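Drekisis Patrol Roster, Support Tickets
Ticket 182: Senior training credits missing after roster import
Status: Resolved
Area: Member records / training history

After the roster import, patrollers at Bumstead show the correct registration status, but their toboggan refresher credits are blank. Senior candidates cannot be signed up for the May evaluation.
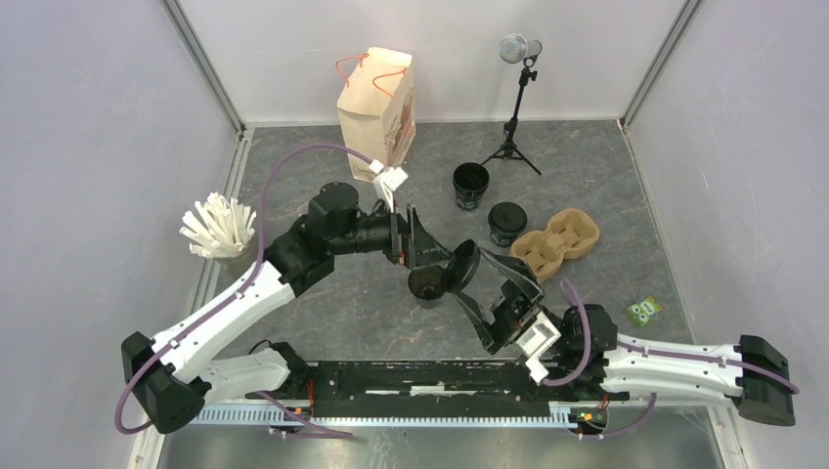

Posted by Lucie Cormier, 23 February 2023

Reproduced on the test roster. The import finishes without an error. Member number, classification and home patrol are all written. The training table is not.

Checked so far:
Export file from Noda opens normally and contains the refresher rows.
Instructor numbers match the regional list.
Re-running the import gives the same result.
Manalo patrol, imported from the same export, is not affected.

Bumstead stores its course codes with a trailing space. The importer trims the code in the course list but not in the member file, so no row matches and each one is skipped. Skipped rows are written to the debug log only, which is off by default.

Workaround: open the member file, trim the course code column, save as CSV and import with "Update existing" selected. Do not select "Replace all"; it clears first aid expiration dates.
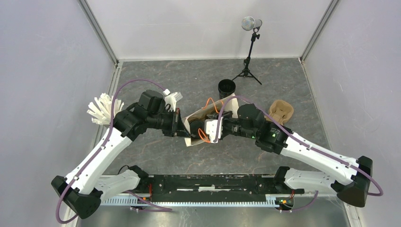 Fix and follow-up

Importer now trims both sides before matching. Skipped rows are listed on the results page, up to 1000 per file.

Bumstead re-imported with the corrected build. Refresher credits present, senior candidates can be added to the evaluation. Two members still show no credit; their courses were never closed by the instructor of record. Moved to a separate ticket.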